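# The ceiling that leads you out

Ehab Benjelloun had lived in Momudard for two winters before he did anything about the back room.
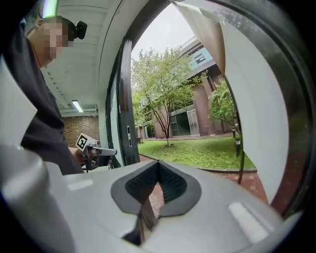

It was the part of the house that everyone passed through and no one sat in. Coats were dropped there, along with the recycling and a bicycle with no saddle. The old ceiling had a brown stain left by a leak under the previous owners, and the step down to the paving was 90 millimetres, low enough that visitors missed it in the dark.

"I wanted to go outside more," Benjelloun says. "I kept looking at the door and then sitting down somewhere else."

The first quote he had was for a glass extension. He put it in a drawer. The second visit was from Petrică Nedelcu, who runs a small fitting-out business called Collis and has worked on houses in the town for most of his adult life. Nedelcu looked up before he looked at anything else. He suggested leaving the walls alone and spending the money on the ceiling, the door and the ground outside it.

The ceiling is now white, made up of long parallel slats that run towards the doorway. Direction was the main thing the two men argued over. Benjelloun had assumed the slats would go across the room, as they do in his sister's kitchen, and he had drawn it that way on the back of an envelope. Nedelcu thought that would make the room look like a corridor with a lid on. He taped strips of paper overhead, one set each way, and left them up over a weekend. By Thursday the order had gone in for lengthways.

White was easier to settle. The room faces the wrong way for sun until late afternoon, and most of what light it gets comes in through the door. A test patch of pale grey looked dingy by teatime. The door frame went the other way and is dark.

Fitting the slats was slow work. The old joists dipped in the middle, so Nedelcu packed them level first, a job that took longer than putting up the slats themselves. He keeps his offcuts for this, in a crate marked Sarmiento after a supplier that closed years ago. The stain was sealed and covered over. A length of pipe above it was replaced at the same time, for which Benjelloun paid another 200 and did not complain much.

Outside, the paving was lifted and relaid on a new bed. The drop at the door is now 50 millimetres, and Benjelloun would have liked it to be nothing at all. Nedelcu refused. Rain blows straight at that side of the house in November, and he wanted the water to stay out.

There are things they would do differently. Dust settles between the slats and has to be brushed out with a long soft brush. The door should have been ordered earlier, because for most of a month the opening was covered with a sheet and a heavy board. Benjelloun also wishes he had put in an outside tap while the ground was up.

The bicycle has gone to a neighbour. The coats are on hooks in the hall, and in decent weather the door stands open from breakfast.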